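Notes pour l'intervention – comparatif de préhenseurs, version longue

(Commencer sans diapo, leur laisser le temps de s'asseoir. Le café arrive à 10 h, donc être vive.)

Bonjour à toutes et à tous ! Bon, je vais vous parler de pinces pendant vingt minutes, et je vous préviens, j'ai des opinions. En février, chez Westullow, on s'est retrouvés avec deux préhenseurs sur l'établi : le Bikovard, deux doigts parallèles, et le Catterall, trois doigts souples, magnifique à voir bouger. Même bras, même contrôleur, mêmes consignes. La question était toute bête – lequel sort un tube de comprimés effervescents de son présentoir sans emmener les voisins ?

(Demander qui a déjà fait de la prise en rayon. Attendre les mains.)

Avant de lancer les bras, on a regardé comment on s'y prend, nous, avec nos doigts. J'y tiens beaucoup. Un tube serré entre deux autres, on ne l'attrape pas par le milieu, on va chercher le haut ! Et puis il y a l'autre main, celle qu'on oublie toujours dans le cahier des charges. Regardez où elle se pose.
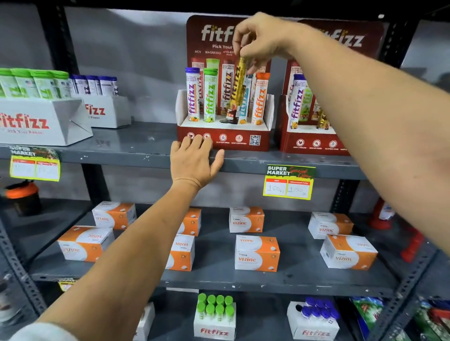

Main gauche à plat sur le bord de l'étagère, et sur la suivante aussi.
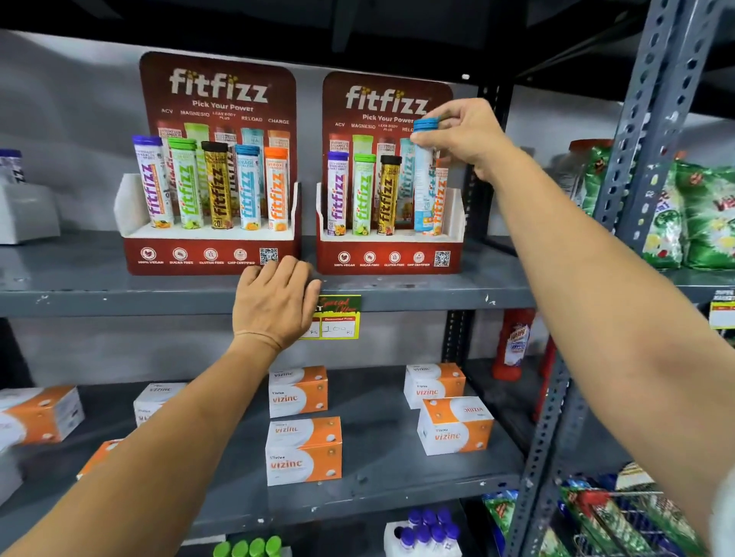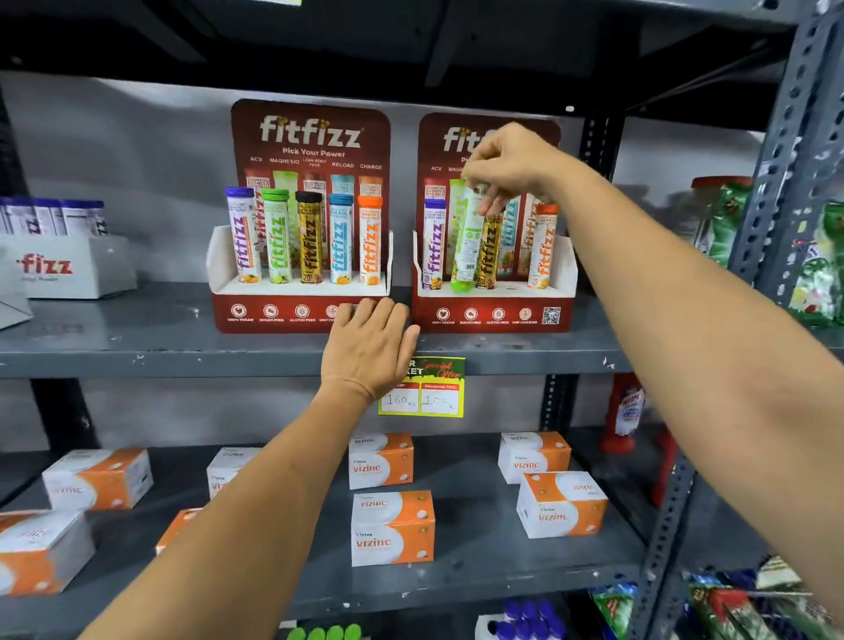
Fitriani Ngui m'a arrêtée net à la répétition : et si tu n'as qu'un seul bras, tu fais quoi de ta belle stratégie à deux mains ? Elle trouvait que je comparais des pinces alors que le vrai sujet, c'était l'appui, et qu'une pince moyenne avec une bonne butée battrait la meilleure pince toute seule. Je n'étais pas d'accord. Je le suis à moitié maintenant.

(Laisser un silence, puis les chiffres.)

Donc, 983 essais au total, dont 700 avec le Bikovard, parce que le Catterall est arrivé en retard et qu'il a fallu refaire son câble. Sur l'ensemble, 163 échecs. J'appelle échec tout ce qui n'est pas un tube sorti droit et tenu jusqu'à la dépose – un voisin qui tombe, c'est un échec, même si la prise est superbe.

Le Bikovard est bête et fiable. Ses doigts sont fins, ils passent entre les bouchons, et quand il rate, il rate toujours de la même façon : trop bas, il pince l'étiquette et ça glisse. Le Catterall, lui, pardonne les erreurs de position, mais il lui faut de la place autour du tube, et dans un présentoir plein, la place, il n'y en a pas ! J'étais un peu triste, je l'aimais bien.

Côté caméra, on a commencé avec la Zellura en hauteur. Mauvaise idée : dès que le poignet descend, il cache le bouchon. On l'a passée sur le poignet, inclinée de 31 degrés, et Roos Mertens a recalibré le tout en une matinée (la remercier ici, elle est au deuxième rang).

(Si on est en retard, sauter le paragraphe sur le contrôleur.)

Le contrôleur, très vite : passez en commande d'effort pour les derniers centimètres. En position pure, on pousse le présentoir au fond de l'étagère et on court après.

Pour la suite, on garde le Bikovard et on lui ajoute une butée passive contre le bord. Fitriani a gagné cette manche. Les essais reprennent avec des présentoirs à moitié vides, et là je pense que le Catterall peut revenir.

Questions – garder cinq minutes, et répéter chaque question au micro.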